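Household and Counter Tasks Programme
Progress report to the Allow Fund
Submitted by the Deltley Laboratory, Duvbridge
2018-04-02

Purpose of this report

The Fund asked the Laboratory to establish whether a pair of general-purpose robot arms can carry out small chores of the kind done in a home kitchen or behind a shop counter, and to say plainly where they cannot. This report covers the period to the end of March. It has been prepared by Leonor Bastos, programme lead, with contributions from Marius Toma on trials and Lama Fakhoury on control software.

Work has kept to the plan agreed with the Fund. The dishwashing task, listed in the original proposal as optional, has not been started, and we recommend that it be withdrawn.

Scope of trials

There are five tasks in the present phase: weighing out a drink, moving a small container to a marked place, picking up a dropped item, opening a capped bottle, and wiping down a surface. Each is tried on a flat work area marked out with blue tape. The starting positions are written on the trial sheet by grid square, which allows a trial to be set up again by a different member of staff.

Both arms are used. The right arm carries a Robotiq two-finger gripper and does most of the lifting. The left arm carries a smaller parallel gripper and is intended for steadying and for light items.

During the period 423 attempts were recorded across all tasks. An attempt was marked as completed only if the item ended in the correct place, undamaged, without a member of staff touching either the item or the arms. On that measure 76 per cent were completed. The figure conceals large differences between tasks, which are set out in the following sections.

Task 1: weighing out a drink

A cup is placed on a digital kitchen scale and the robot is asked to bring a bottle to it, pour, and stop at a stated weight. The trials used paper cups and clear bottles, with coloured liquid so that the level could be checked by eye. Containers weighing up to 600 grams have been lifted without slipping.

Carrying the bottle is now dependable. Pouring is less so. The arm tilts the bottle smoothly but is slow to respond when the reading on the scale begins to climb, and it tends to pour more than was asked for. A person making the same drink would slow down well before the mark. Ms Fakhoury has written a revised stopping rule, which is to be tested in the next period.

Taking the cap off remains a separate problem. The right arm can hold the bottle firmly enough, but the left gripper does not turn far enough in one movement and must let go and take hold again. At present the cap is loosened by hand before a pouring trial begins, and the results given in this report should be read with that in mind.

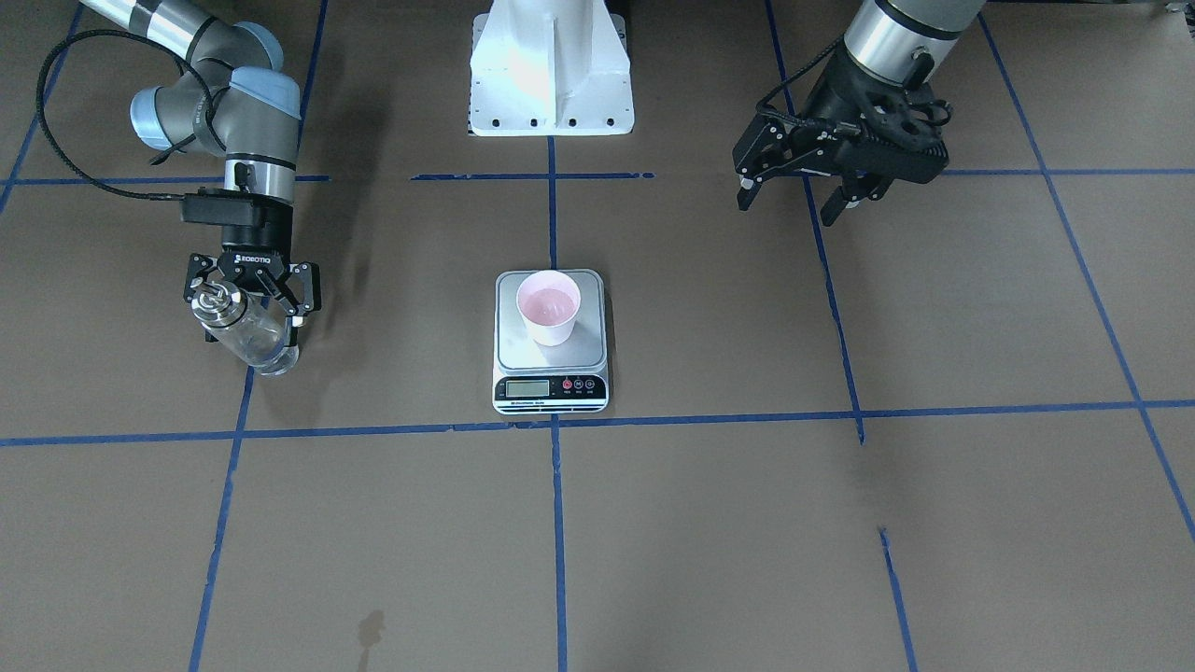

Task 2: picking up a dropped item

Anyone who keeps a shop or a kitchen spends part of the day retrieving things that have rolled away. The task was included at the request of Hijazi Stores, the programme's retail partner, whose staff placed it high on their list of tiresome jobs.

Opaque items have caused little difficulty. The robot finds them, approaches from above and lifts them in most attempts. Clear items are another matter. A small transparent ball on a plain surface takes on much of the colour of whatever lies beneath it, and the camera at the wrist may show only a bright rim and a highlight. If the ball lies near the side of the camera's view, the software often reports that the square is clear and moves on.

Mr Toma has tried a slower search in which the wrist passes over each square twice from different angles. It finds more of the clear items but lengthens the task considerably. Whether the delay would be acceptable to a shop is a question we should like to put to Hijazi Stores directly.

The tape has also begun to fray in places. The software uses the tape lines to check its position, and worn sections will be relaid before the next set of trials.

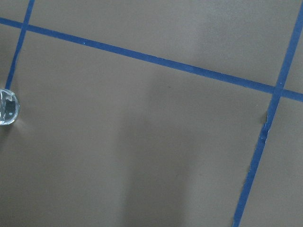
Task 3: moving a small container to a marked place

The container task stands in for putting away spice jars, medicine bottles and sample pots. The robot takes hold of a small clear vial, carries it to the stated crossing of two tape lines, and sets it down upright. The grip has to be firm enough to keep the vial from tipping and light enough to spare the glass.
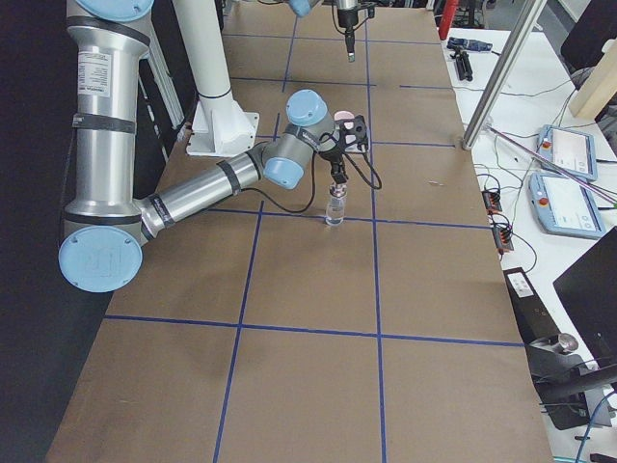 Results have been the best of the programme. The remaining failures come mainly at the moment of release, when one finger leaves the glass slightly before the other and the vial is nudged over. Nizar Zoubi is preparing softer finger pads, and a first pair should be fitted shortly.

Task 5, wiping down, has been tried only with a dry cloth and is not yet ready to be reported in detail.

Present view

On the evidence so far, the arms can do parts of a chore well and seldom a whole chore unaided. A member of staff still sets out the items, loosens caps and clears up after a poor attempt. We would not advise Hijazi Stores to plan any change to its counter work on the strength of these results.

Costs and staffing

Spending is within the approved budget. The underspend on travel is to be carried over with the Fund's consent. Amrit Chan has taken over responsibility for safety checks and for training staff on the teach pendants.

Decisions requested of the Fund

Approval to withdraw the dishwashing task.
Approval to move the travel underspend to gripper parts.
Agreement that bottle opening be reported separately from pouring in future.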